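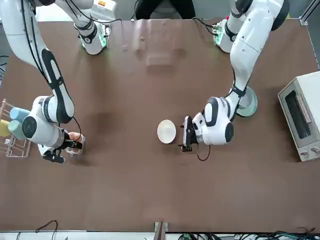 Figure 3. The two-arm tabletop cell during data collection, seen by the fixed camera. The right arm is working at the cup rack; the left gripper points down beside the white bowl.

4.2 Workspace and Task Suite

All physical trials were carried out on a single two-arm cell at the Studville site. The arms are mounted along one long edge of a brown table and share the area between them. Each arm carries a parallel two-fingered gripper. The cell was kept in the same position for the whole study, and the fixed camera was bolted in place before the first demonstration was recorded. A second camera, mounted at the head position, supplies the view that a person standing behind the arm bases would have.

The household objects were chosen to cover several kinds of contact. Cups must be hung on or taken from a wire rack, a motion that depends on the angle of the wrist more than on grip force. Bowls and plates must be lifted by a thin rim. The toaster oven has a door that swings on a hinge and therefore limits the path the gripper can follow. Eggs punish excess force. We refer to the full set of tasks built on these objects as the Plovisura suite.

4.3 Demonstrations

Operators guided both arms by teleoperation. Joint positions, gripper openings and both camera streams were stored together at a common rate. A total of 2000 demonstrations were kept for training after review. We removed any recording in which the operator stopped to reset an object by hand, as well as recordings in which one of the camera streams dropped out. A further 111 demonstrations were set aside before training began and were used only to select the stopping point.

Operators were given the goal of each task in one written sentence and were otherwise free to choose which arm to use. This produced a useful spread of strategies. For tasks at the rack, most operators used the nearer arm alone. For tasks that moved an object from one side of the table to the other, they often set the object down near the center and picked it up again with the other arm. We did not correct this behavior or label it, and the policy was left to learn the handover from the recordings.

4.4 Scene Variation

Object placement was changed between trials following a printed schedule. The rack and the oven stay on their own sides of the table, but their exact position and angle shift from trial to trial. Smaller items may be placed anywhere both cameras can see them, and one item may rest on top of another.

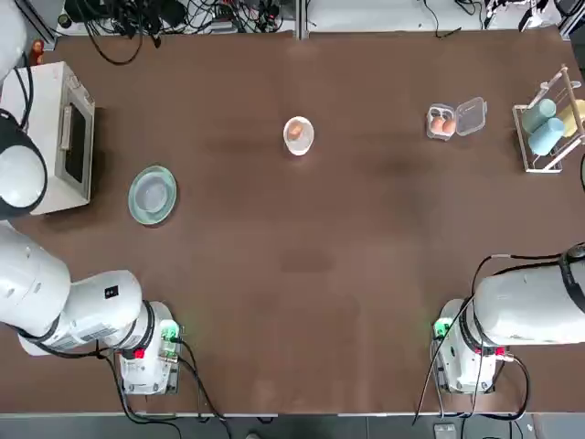 Egg tasks were treated as a separate group. An egg may begin in its plastic container or in a bowl, and the instruction names the place where it should end. A trial in this group was counted as a failure if the shell cracked at any point, even when the egg reached the correct place. Trials with stacked dishes were scored in the usual way, except that the lower dish had to stay on the table for the full trial.

The container adds a difficulty of its own. Its walls are clear, and the open lid can be hard to tell apart from the tabletop in the head view. In early tests the policy reached for the lid when it should have reached for an egg. Adding the fixed camera as a second input reduced this error - the two views rarely fail in the same way - and all results reported below use both.

4.5 Policy Training

The policy takes the two images, the current joint positions and the written instruction, and returns a short sequence of target positions for both arms. Images were resized before encoding, and each was encoded separately. The combined feature vector has 3840 entries. We trained five models from different random starting points and report the average unless stated otherwise. No model was tuned on the evaluation layouts.

We compared our method with two others. The first, Kushwaha, uses the same inputs but predicts a single step at a time. The second, Narex, predicts a sequence for each arm separately and joins the two with a fixed timing rule. Both were retrained on our demonstrations with the settings supplied by their developers.

4.6 Results on the Tabletop Suite

Our method completed more trials than either baseline in every task group. The gap was smallest for single-arm work at the rack, where Narex performed nearly as well. It was largest for tasks in which both arms had to act on the same object. In these trials Narex often released the object before the second gripper had closed, and Kushwaha tended to pause with both arms above the table and then repeat an earlier motion.

Failures of our own method fell mainly into two types. In the first, the gripper closed on the rim of a bowl at too steep an angle and the bowl turned as it was lifted. In the second, a cup was brought to the rack at the correct height but with its opening turned too far to one side, so that it slid off on release. Both types were more common when the object started close to the edge of an arm's reach. Section 5 examines whether further demonstrations in that region reduce the error.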